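7 February 2020, Fostham bench

Target for the pumpkin task was 462 episodes. We have 307, and I don't trust all of those. Imad wants to start training on Alva anyway. I said I'd look through the wrist views first. 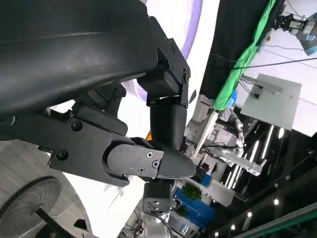 Wrist view. Finger, bracket, green cloth, ceiling lights, and no pumpkin.

Rekha's argument is that the policy will learn to ignore the background. Maybe. With one room and one lighting setup I don't see what would teach it to. We saw the same claim in the Grimon notes in September and I never found the numbers behind it.

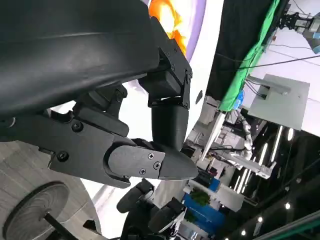 Hanging plain curtain would cost us 15 minutes. I'd sooner do that than argue about augmentation for another week.

The head view is easier to live with, though the glare off the table bothers me.

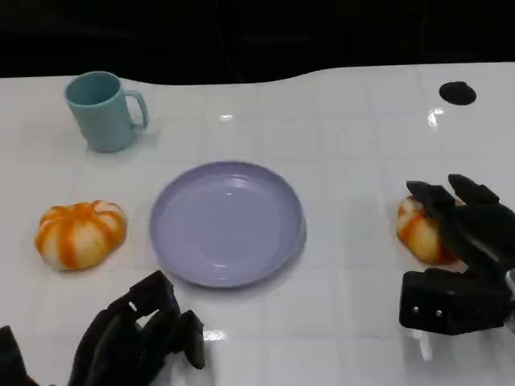 Head view. One pumpkin in the right hand, one on the table, plate empty.

Pulled 7 episodes where I can't tell a grasp from a push. Imad to relabel, Rekha to check him. No training until then, whatever Lernico's schedule says.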